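Simulation gallery: teaching two hands to clear a plate

Hello again from the Mundovdale lab! I promised a few of you a gallery page back in May, and then the grasp results came in and I got completely sucked into those. So it's a short page for now, with one picture up and more to follow when I've re-rendered them at a decent size (the old ones are tiny and you can't make out the fingers at all).

Quick recap if you're new. The project is called Lunis, and the question behind it is pretty simple: if you train a two-handed robot policy mostly in simulation, how much does it help to shuffle the tabletop around between episodes? I mean really shuffle it – boards at odd angles, baskets half out of view, dishes shoved to the back. Our first version had everything squared up and centered like a store display, and the policy learned that layout beautifully and not much else. Move the plate a hand's width and it would go reaching for where the plate used to be.

So I wrote a scene shuffler, which we call Clornum (don't ask, it was late and the name stuck). It picks the objects, drops them on a white table, spins them, and checks that nothing is sunk into anything else. The set used in these results has 178 layouts. I looked through all of them by hand, which took two very long afternoons and a lot of coffee, and I threw out plenty before I got to that number.

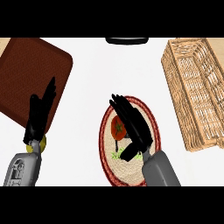

The tomato task is the one I get the most questions about, so let me stay on it for a bit. The job is to get the tomato off the woven plate and over to the cutting board. Sounds easy! But a tomato is roundish and smooth, and in our physics settings it rolls if you so much as look at it wrong. The black hands have plenty of fingers to work with, and the early policies used all of them at once, in a sort of panicked grab. The tomato would shoot out sideways and land in the basket about as often as anywhere else. I have a whole folder of those clips and I love every one of them.

What fixed most of it was changing how we score the approach. We used to give credit only when the tomato left the plate. Now there's a small reward for coming in with the fingers together and the thumb out of the way, and opening the hand only when the tips are close. We call that piece Pop, after the noise I make every time it works. With Pop switched on, the hand comes in low and calm, and the roll-away failures dropped a lot.

Numbers, for the people who scroll straight to the numbers: we ran 700 test episodes per policy on layouts it had never seen. The fixed-layout policy finished the job in 36 percent of them. The one trained on shuffled layouts, with Pop, finished more than twice as often. I'm being a little vague because I want to rerun it with a different random seed before I print the exact figure anywhere. Last time I got excited too early, I had to take down a whole page.

The part I didn't expect was the idle hand. Only one hand needs to do the grasping, and we put no reward on the other one at all. In the fixed-layout policy it sort of flopped around, and once in a while it whacked the board clean off the table. In the shuffled version it mostly picks a spot and hovers there. I'd love to tell you it's getting ready to help, but I've got no evidence for that. My best guess is that bumping into things cost it so many episodes in training that it learned to keep to itself. If you've seen the same thing in your own two-arm work, please write to me, I'm really curious.

A few things still go wrong. Little leafy bits on the plate confuse the thumb, and the policy sometimes pinches at the greens and then carries on as if it had the tomato. Dark objects at the back of the table were a headache too, up until I turned up the fill light in the renderer. And the woven surfaces are slow! All that lattice is real geometry, so a basket close to the camera can drag a render down to a crawl. I tried swapping in a flat texture and the policy did a bit worse near the rim of the plate, so the real weave stays and I just start the long jobs before I go home.

Next up is a second tabletop with a wood finish, to see how much of this depends on that clean white background. After that I want to try the same task with the hands swapped, so the left one grasps and the right one waits. The layout files for Lunis will go up on the project page as soon as I've cleaned up the folder names, and the next batch of pictures will go right here under this one. Check back in a couple of weeks!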